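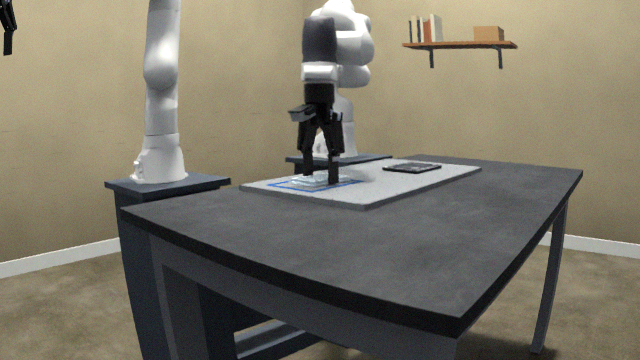 Unit 4. Stock Counts and Record Error

Inventory record error is the difference between the quantity on file and the quantity on the shelf. It is stated per item, then summed without regard to sign. Netting overages against shortages hides most of the error.

Worked case: the Gristmont depot lists 2,583 items. A full count found 111 with a wrong quantity. Item-level error rate: 111 / 2,583 = 4.3 percent.

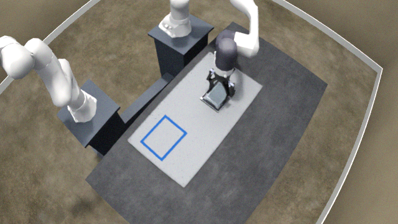
Cycle counting replaces the yearly count with small daily ones. Items are ranked by annual dollar usage. Class A items are counted 6 times a year, class B items 4 times, class C items once. Recount before adjusting any record.

For the problem set, use the Rimine data and show the signed and unsigned totals separately.

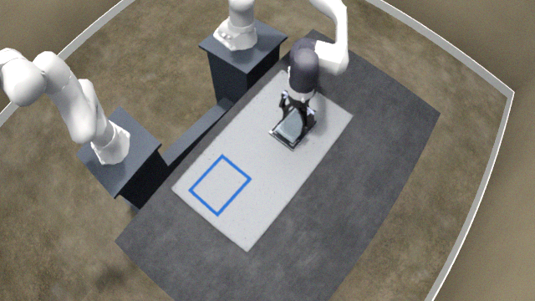
Fig. 3. Table with light gray mat and blue square outline.

Reading: Tavares case, tables only.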